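常见问题

最近私信里翻来覆去就是那几个问题，我干脆集中写在一页上，以后有人问我就直接甩链接啦。先说清楚，我不是专业烘焙师，就是一个在家养酸面种、烤面包烤上瘾的人，下面全是我自己的做法，你家的面粉和烤箱脾气不一样，试过才算数。

你的面种是自己起的吗？

现在用的这罐不是。我自己起过两次，第一次长了粉红色的东西，整罐倒掉，第二次倒是成了，结果出门忘了喂（哭）。后来Rosine Besson分了我一小坨，她那罐养了好多年，皮实得很，怎么折腾都能缓过来。我给它取名叫Skivus，别问为什么，当时觉得顺口。

多久喂一次？

放室温的话一天一次，夏天我会喂两次。8月那阵子厨房热得像蒸笼，早上喂完中午就塌了，闻着一股指甲油味。要是一周只烤一回，放冰箱就行，7天拿出来喂一次，回温之后再用。

喂养比例呢？

我平时是种、粉、水1比2比2，粉里掺一点黑麦。想让它慢一点就多加粉和水。水用凉白开，自来水我也用过，没觉得有多大差别。

面种表面有一层灰黑色的水，是坏了吗？

没坏，它饿了。倒掉或者搅回去都可以，搅回去会更酸一点。但是看到粉色、橙色，或者长毛，别心疼，连罐子里的一起扔，罐子用开水烫过再说。

怎么判断可以拿来做面包了？

看它涨到最高、顶上还是鼓的，侧面有很多气泡。漂浮测试我以前也做，后来不做了，黑麦多的时候它本来就容易沉，沉了也照样能发。在罐子上套根橡皮筋标一下起始高度，特别好用！

一定要用高筋粉吗？

新手我建议用高筋，好操作，不容易摊成饼。Timothée Poulain老跟我争，说中筋粉烤出来的更香，他家的面包确实香，可是他手法也比我稳呀。如果你只有中筋粉，水量先减一点，面团别弄得太湿。

为什么我的面包切开中间黏黏的？

先问你一句，是不是刚出炉就切了？我懂，真的忍不住。可是至少要等2个小时，黑麦的最好放过夜。如果凉透了还是黏，多半是没烤熟或者发酵不够，下次开盖之后多烤10分钟看看，颜色深一点没关系，我就爱那种快要焦的壳。

没有铸铁锅怎么办？

我前三个月都没有铸铁锅。用的是一块厚烤盘，下层再放一盘开水，关门要快。割口会开得小一些，壳也薄一点，味道没差。有人用不锈钢汤锅倒扣着当盖子，也行，注意把手能不能进烤箱。 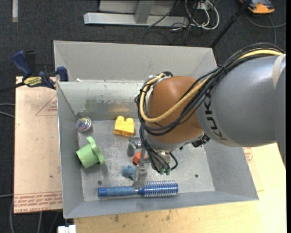

冷藏发酵可以放多久？

我一般是晚上整形，第二天早上烤。最长放过3天，酸得明显，面团也软了，割口的时候有点拉不动刀片。要放久的话，整形前的那次发酵就早一点收，别等它涨得满盆都是再进冰箱，冰箱里它还会接着长一阵子的。

丢弃的面种你都怎么处理？

煎葱油饼！加点盐、葱花，稠了兑点水，平底锅里多放油，两面煎到脆。还可以做松饼，或者薄薄抹开烤成脆片，撒芝麻。攒在冰箱里的旧种我一周内会用完，再久味道就太冲了。

可以寄一点面种给我吗？

同城可以来拿，自己带个干净的小罐子，罐子别装满，路上会顶盖子。外地的话我会晒成干片寄，收到之后用温水泡软，连着喂几天就醒了。冬天寄过去醒得慢，别急着判它死刑，给它找个暖和点的角落。

留言多久会回？

看到就回，忙起来可能要拖几天。问配方的话麻烦把粉的种类、水量和室温一起写上，最好附一张切面照片，不然我也只能瞎猜。

本页更新于2023年1月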